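Spending plan, round two

2 January 2020

I love a fresh spreadsheet. New tab, no red cells, everything still possible! Last night I finally sat down and planned what the workshop is getting this year, and since a few of you asked how I go about budgeting for grippers and the bits that hang off them, I'm putting the whole thing up, warts included.

The total is $2,357. It's an odd number because it's what was left in the jar after the Bondwood job paid out and I bought a chair. I could have rounded it up, but I know myself, and once I start rounding I end up with a second arm.

First line: finger pads. Last year I treated these as a freebie, something you cut from whatever is in the drawer, and I paid for it in hours. Pads wear. They wrinkle, they peel at the corners, and on a day with a lot of picks you notice your grip going vague long before you notice why. So pads get $200, all to themselves, and I'm ordering two thicknesses from Lastel to see which one I like better on smooth plastic. I can't tell you how happy a proper pad budget makes me.

Second line: a spare pair of fingers, printed, same shape as the ones I use now. Xie quoted me $353 for the pair in a tougher material. That's a lot for two wedges with holes in them! But I priced my own time at even a modest rate, added the failed prints, and Xie came out ahead. The lead time is 13 days, so I can order late and still have them well before July, when the big sorting job starts.

Third line: lighting. I went back and forth on this one. I work on white because it's easy to keep clean and dark parts stand out on it, but clear parts are another matter. The acrylic holders almost vanish, and you end up steering by the edges and the shadow. Billard makes a low side lamp I have my eye on, and I've left a chunk of the money open for it until I've tried one in person — I don't buy lights from a catalog anymore.

What's left goes to a small reserve. If you take one habit from this post, take that one. My first plan had every dollar assigned by January and then a cable died.

Anyway, back at the bench, where all of this gets spent: 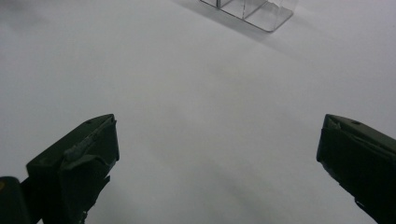
Lanying Jin wrote in to say that I should move the pad money to the bottom of the list and buy the lamp first, on the grounds that half of what I blame on worn pads is me not seeing where the part is. Pads are cheap to reorder, she says, and a good lamp will outlive three sets of fingers.

I've been chewing on that all morning. She may well be right about the order. I'm keeping the $200 where it is, but the lamp has moved up to second and Xie can wait a couple of weeks. I'll post the Billard numbers once I've had my hands on one.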